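Workshop Tips: Opening Up an Old Desktop Computer (and What I Learned at the Robot Open Day)

Filed under: Workshop, Electronics, Small Repairs

Regular readers know that I keep a shelf of old computers in the garage, and that I am forever promising my family I'll do something about them. Well, in July I finally got the push I needed, and it came from a place I never would have guessed. My neighbor had a spare pass for the open day at Allard, the automation workshop over in Grovidport, and she talked me into going along on a Monday afternoon when I had every intention of weeding the beans.

I expected a lot of big orange machines behind fences, stacking boxes. There was some of that downstairs (and very good coffee, too). The part I keep thinking about was upstairs, where they had robot arms working over an ordinary desktop computer, the same sort of thing I have sitting next to my paint cans. Mahnaz Shokri was running that demonstration, and she was so patient with our questions that a few of us stayed well past the end of our turn. Visitors were let in for 90 minutes at a time. I believe I used all of mine in that one room!

So this page is part visit report and part tips. Most of what follows is for people with two hands and a screwdriver, but I picked up a good deal of it by watching how that table was set up.

Lay it down before you do anything else

If you take one thing from this page, please take this. I spent years working inside computers while they stood upright on the floor, crouching with a flashlight in my teeth, and dropping screws down behind the motherboard where they rattled around for weeks. At the open day the tower was on its side with the panel off, and everything inside was facing up. You can see what you're doing, and a screw that slips stays somewhere near where you dropped it.

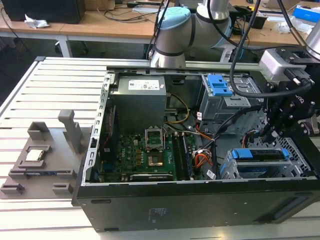
The tower on its side, with one of the arms reaching in near the drive bay.

Before you lay yours down, shut it off properly, pull the plug from the wall, and unplug everything from the back. Then press the power button once and hold it for a few seconds. Touch a bare metal part of the case before you touch anything else, and do it again every time you come back from the kitchen with a sandwich. Carpet is a poor place for this kind of work, and so is a wool sweater.

I put an old bath mat turned rubber side up under mine, as my bench is slick and the case likes to wander when I push on it. A folded towel will do if that's what you have, but take it through the lint cycle first.

Give every loose part a home

The robots had a gray 3D-printed fixture standing beside the computer, with raised blocks and slots and a place for the processor to sit. I admired that more than the arms, I'm a little embarrassed to say. Mahnaz told us that they print and reprint those trays until they're happy with them, and that the tray is often what decides whether a job goes smoothly. The one on the table was a revision they call the Mok, and I didn't find out why.

You don't need a printer for this. A muffin tin is wonderful. So is an egg carton for the screws, one cup for each place they came from, with a bit of masking tape on each cup saying "side panel" or "drive" or whatever it is. What I had never done until that visit was set out the tray first, before opening anything, and keep it on the same side of the work the whole time. I have now done it three evenings running and I haven't patted around under a rag for a missing screw once.

For the processor, if you are taking one out, I'd go a step further and give it a place of its own with nothing else in it. Metal cover up, handle it by the edges, and don't let it share a cup with screws.

About that little lever on the socket

A gentleman in our group asked about the silver bracket standing straight up on the board, and I was glad he did. It's the piece that holds the processor down. On many older desktops there is a small lever at the side that you press down and ease outward, and then the whole bracket lifts on its hinge. If yours feels stuck, stop and look again before you lean on it. The heatsink has to come off first, of course, and if the old paste has gone hard you may need to twist it a little from side to side. Please don't yank.

Once the socket is open, keep your fingers, your sleeves and your cleaning brush out of it. The contacts are very fine and I have ruined a board that way myself. It was a good board, too, and I still have it on a nail over the bench to remind me.

Getting the processor back in: look for the small triangle on one corner and match it to the mark on the socket. Lower it straight down and let it settle by its own weight. If you're pushing, something is wrong.

Follow the colored plastic

I would never have noticed this by myself, but on the computer they were using, the bright blue plastic pieces were all around the drives. Plenty of makers do something of the kind, giving a color to the parts you're supposed to handle, and once you know to look for it, you can often get a drive out without reaching for the screwdriver. Look for a tab or latch in a color that doesn't match anything else in the case. Squeeze or lift gently, and slide the drive out a little way so you can get at the cables behind it.

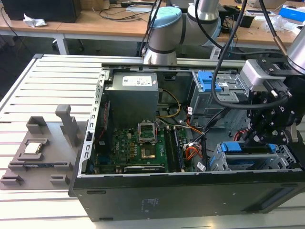
The black gripper above the lower drive cage, and the processor in its pocket on the tray at left.

Pull cables by the plug and never by the wires. If a plug has a little clip, press it and then pull. I take a picture with my phone before I unplug anything, then another after each plug or two, and I've never been sorry to have them. My last job ran to 258 pictures, which my daughter says is a cry for help, but I got the thing back together.

Mind the dangling cables

Speaking of cables, I learned something from a question I nearly didn't ask. I wanted to know what gave them the most trouble, and I was expecting to hear about tiny screws. Mahnaz said it was wires. A screw is where it is, but a bundle of wires sits a little differently every time you move it, and two computers that are meant to be the same never have them lying quite alike. The software they run is called Bruster, and she said a great deal of the work in it goes into coping with exactly that.

Well, it's the same in my garage. My fix is a couple of soft ties, the hook-and-loop kind from the gardening aisle. Gather the loose wires from the power supply, tie them lightly out of the way, and work on the part you came for. Clothespins are all right in a pinch – the wooden ones, please, as the springy plastic ones bite. Leave the power supply itself closed. There's nothing inside it for you or me, and it can hold a nasty charge after it's unplugged.

Slow is fine

One of the children in our group asked Mahnaz whether the robots were faster than she was. She laughed and said she could beat them any day before lunch. I found that very cheering. If you've been putting off a job like this because you think you'll be slow at it, you have my full permission to take the whole evening. Put the radio on.

A few odds and ends

Dust: take the case outdoors, use short puffs of canned air, and hold the fan blades still with a finger while you do it.

Memory: open the clips at the ends of the slot before you pull. When it goes back in, line up the notch and press until the clips close. If an old machine won't start after a cleaning, this is the first place I look.

Drives: if you're giving the computer away, take the drive out and keep it, or have it wiped by someone you trust. Write the date and whose it was on a piece of tape.

Side panel: most of them slide back before they lift off. I bent two of mine before I learned that.

If you'd like to go yourself, Allard asks visitors to sign up ahead, and the upstairs room fills first. Wear flat shoes for the stairs. I came home with a free tape measure and a head full of ideas, and the beans did get weeded, on the Thursday.

Next time on this page: sticky drawers, and what to do about the one in the hall.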